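The Jotum Life Roll
A paper timeline for anyone writing up a religious life

Skiswood stock it, I made it, and I still use one most days

I've been writing short lives of preachers, teachers and minor reformers for longer than I'd like to admit, and for most of that time I kept my dates on the backs of envelopes. Born in one calendar, schooled in another, buried in a third (I mean it, there was a man whose headstone, baptism entry and prison record all used different systems, and he wasn't even very well travelled). The Life Roll is what I came up with once the envelopes started to win.

It's a seven metre roll of heavy cream paper with three ruled calendar strips running along it, one above the other: Gregorian, Julian and Hijri. You pencil in where your person's life begins, you unroll as you go, and everything you find gets a place. That's the whole idea. No app, no log-in, and you can spread it across the floor and crawl along somebody's entire career on your hands and knees, which I love!

Why the strips matter

If you've only worked on people who stayed put you may never have run into this. The Islamic year is lunar and comes out eleven days or so shorter than the solar one, so a pupil who is "fifteen" in one source can be fourteen in another and both writers are right. Add a Russian or Greek source from before their calendar changed and you can have somebody arriving in a city before he set out for it. I lost a whole March to a seminary quarrel that looked as if it ran backwards. With the strips lined up you put your finger on the date and read straight down.

The Hijri strip is ruled by the standard tabular reckoning, so it can be a day or so out from what people on the ground sighted and wrote down. For a life, that's nearly always good enough. For working out what somebody preached on a particular feast day, please check a local almanac as well. 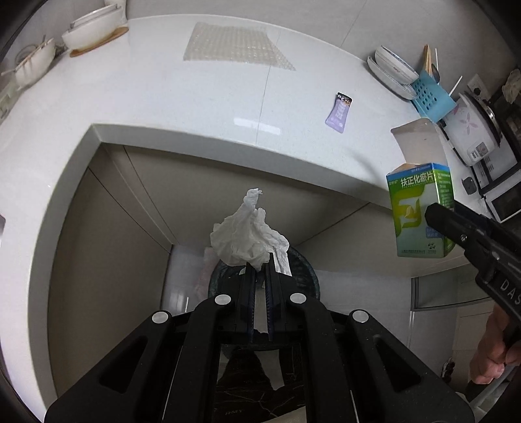 Pin-yu Shih wrote to ask whether the strips could be had in Hebrew dates too, and said that half the rabbis in the project would otherwise need a second roll pinned underneath. Yes, they can, from this printing on – there's a loose Hebrew strip you slot in behind the Julian one. It's a tight fit in the first few centimetres and then it slides nicely. I ought to have done it from the start, and I'm sorry it took a letter.

What you get

The roll itself, on a cardboard core, seven metres
A set of blank event cards on 275 gsm card, punched to hang from the top edge
The loose Hebrew strip
The Nikolovski index, a stapled booklet of 3000 place names with older spellings next to the modern ones
A cotton tie

The Nikolovski index used to be sold on its own and I'm very glad to have it in the tube. Towns change name every time a government does, and religious orders hang on to the old name for decades afterwards out of what I can only call stubbornness. If your subject's letters come from a place you can't find on any map, try the booklet first. It's strongest on the eastern Mediterranean, the Balkans and North Africa. It's thin on South Asia and I know it is, so do send me corrections.

How I use mine

Family along the bottom in pencil: parents, uncles, who married whom, what the household lived on. Teachers and books across the middle. Public life at the top, so sermons, arrests, journals founded, journals closed. I leave a wide gap between the bands, as the interesting bit of a biography so often turns out to live between the teacher and the arrest, and I want room to scribble there. Other people colour code. I tried, and then forgot what green meant.

One small habit that has saved me over and over: I put the source on the card before I put the fact. Followers write about their founders with enormous love and opponents write with the other thing, and five years on you won't remember which of them gave you that touching story about the boy who wouldn't play games on a holy day. (There's always a boy who wouldn't play games. I've met him in four different faiths.)

Soft pencil is best. Fountain pen is fine on the cards and a bit furry on the roll. Gel pens smear, so keep them well away.

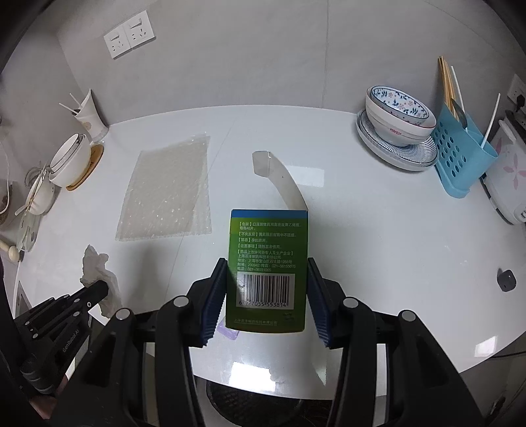

Dardo Figueroa left a comment on the Skiswood page saying the roll was a pleasure for a single life but got crowded the moment a second brother joined the same movement, and wondered if there was a wider one. There isn't yet. What I'd suggest is two rolls side by side with the Gregorian strips touching, and one of them turned so the public bands meet in the middle. I did a pair of sisters that way, both of them teaching in the same mission school and hardly speaking, and you could see the years they avoided each other quite plainly.

A wider version is on my list, and Vuvarport, who do the printing, think their bigger press will take it. I'll put a note on this page when there's something to show.

Refills and odds and ends

Event cards can be bought in separate packs, and so can the Hebrew strip if you have one of the older rolls. It fits all of them except the very first lot, which had the Julian strip glued flat. If yours is one of those, write to me care of Skiswood and I'll swap it.

Page last updated Fri 8 April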